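November 25, 2025

Budget for the next round of hand-held grippers. Kourosh Nazari asked me to close the list before the end of the month, so I write here what we decided and what is still open.

Cirnach offers the finger pairs at 17 each if we take 32 pairs. Liem is cheaper, but their delivery is only in July, too late for the home folding sessions. I prefer Cirnach. 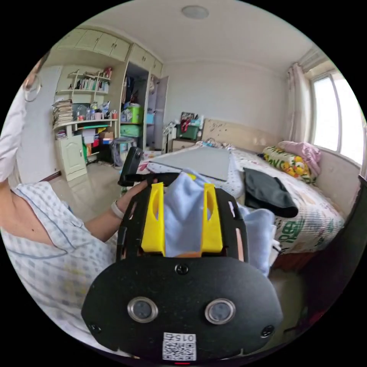
For the fingers I count one spare pair for every unit, also for the units that stay in the lab. The handle straps we can buy locally. Screws: one box of 100, to be shared with the Atov bench.

Still open: the transport cases. Baredum wants 129 per case and I did not find the inside dimensions on their sheet. I wrote to them this morning.

Kourosh, please check the shipping line before I send the order.

Reda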